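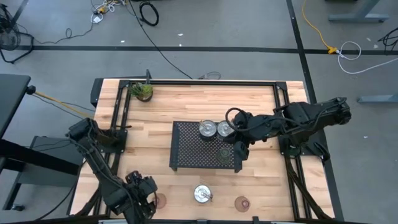

Two arms, one tray, butcher-block top

Clollenum Lake Forum > Boating and Paddling > Rentals and Launches

Thread: Paddleboard rentals at the Negri ramp next season

slackwater302
Posted Nov 26, 2023
Does anyone know if the rental stand at Negri is coming back in the spring? I went by this morning and the racks were gone and the sign was down. My daughter and I rented there most of the summer and I was thinking of getting the season pass if they sell it in December again.

coldlaunch
They take the racks in every winter. The ice ruined a set of them a few years back. I wouldn't read anything into it.

tworudders
The sign is new though. They left it up last winter. I heard the park wants one operator for both ramps and Stirnon is bidding on it. Stirnon already runs the pontoons on the east side.

slackwater302
If it's Stirnon I'll probably buy a board. They charge for a full hour even if you come back in 15 minutes because of wind.

coldlaunch
That's posted on the counter, and Negri did the same thing on weekends. They just didn't enforce it if they knew you.

keelhauled_8
I've rented from both. Stirnon has better life jackets and the boards have all their fins. At Negri I had to swap boards 2 times in one afternoon. I'd be fine with Stirnon taking over if they keep the early opening. By ten the wake boats are out and it's no fun on a paddleboard.

tworudders
Early opening is what I'd worry about. The pontoon dock doesn't open until nine.

weedline
Buy your own. I got a used Purkinex inflatable and it paid for itself by the end of July. It rolls up and goes in the trunk. You still pay the launch fee but that's it.

keelhauled_8
The Purkinex is slow and it bends in the middle if you're a bigger person. Fine for a kid. I would try one before spending the money.

weedline
Mine doesn't bend. You have to pump it up to 15 psi, and most people quit at ten or so because their arms get tired. Get an electric pump.

keelhauled_8
Mine was at 15. It still bent.

slackwater302
How much room does it take up rolled? I have a small hatchback and two paddles to fit in there too.

weedline
Size of a big hiking pack. The paddles come apart in three pieces. You'll have to put a seat down if you bring a cooler.

coldlaunch
Back to the pass question, I called the park office. They said the contract isn't signed and no passes will be sold until it is. Last year's pass won't carry over if the operator changes. She said to try again after the middle of December.

slackwater302
Thanks for calling. I'll hold off on both until then.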